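Threads > Food and drink > Coffee corner

1/ Right, I've got keen on the coffee corner again and you're all coming with me. A thread on mugs, stirring and where to put a spoon. There will be opinions!

2/ First, the mug. I've gone red this month, brick red with a white lip inside the rim, and I love how dark coffee looks against that little white ring. My old glass one showed everything, which was fun for a week and then just looked grubby.

3/ Black coffee, filled nearly to the top, thin white stirring stick. I used to think the sticks were pointless (what are you even stirring with that?) but they're brilliant in a full mug. A spoon pushes the level up and over you go. A stick hardly takes up any room. 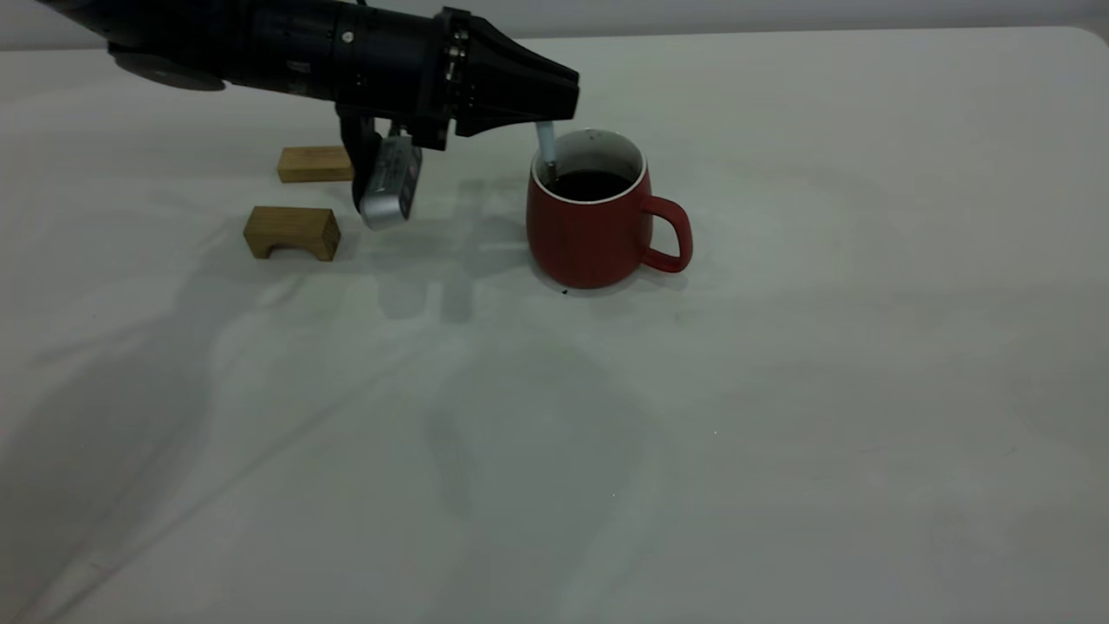 Sudov: do you stir it even when there's no sugar in? I always do, the bottom half of mine tastes twice as strong otherwise, especially from a cafetière

4/ Yes Sudov, always! Cafetière coffee more than anything. Slow circles, right down to the bottom, 20 seconds or so if I'm feeling patient. I never am before 6 in the morning.

5/ Beans, as a few of you asked last time: still on the Prullico dark one. I tried the Provo in June and it was lovely but a bit thin for me. I'd have it in the afternoon with a biscuit, and I'd have it with milk, which I know will upset people.

6/ Now, spoon rests. I have owned a ceramic one shaped like a leaf, a saucer, a folded bit of kitchen roll and, for a long bleak spell, the bare worktop. Brown rings everywhere. The leaf was the worst of them, the spoon slid out whenever I put anything down near it.

7/ So I'm very pleased with two little blocks of wood. That's the whole thing! Set them one behind the other with a gap between, bowl of the spoon on the back one, handle over the front one. The bowl stays up off the table and you can grab the handle without looking.

8/ If you try it, have the spoon going across at a slant. Dead straight also works but I find I knock it more. And short blocks are best, long ones start to look like you're building a shelf.

9/ Wood does stain, so give the blocks a wipe when you wipe the table. Mine get a bit of oil now and then, the same stuff I use on the chopping board.
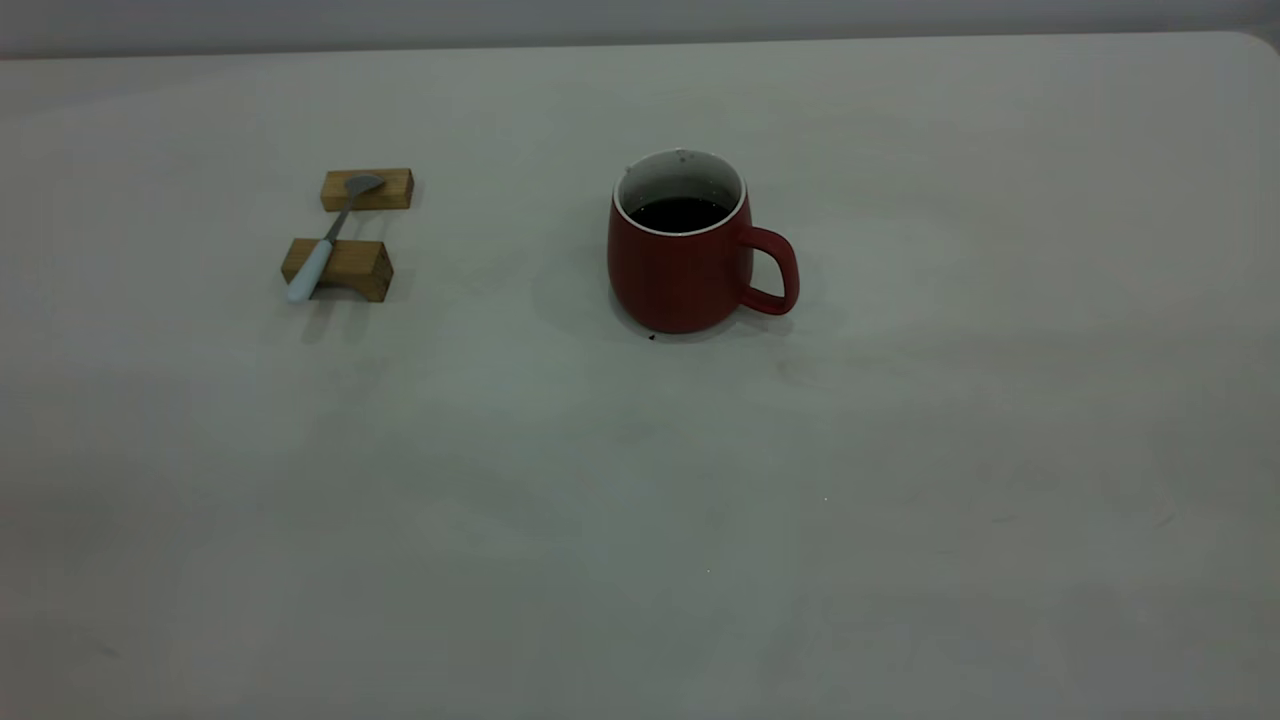
10/ Next on my list is a tray. Song do a round one I keep going back to look at, but I'm not sure I want an edge on everything. Does anyone keep their coffee things on a tray and like it? Tell me the size, please, and whether it fits a full-size cafetière with the mugs still on.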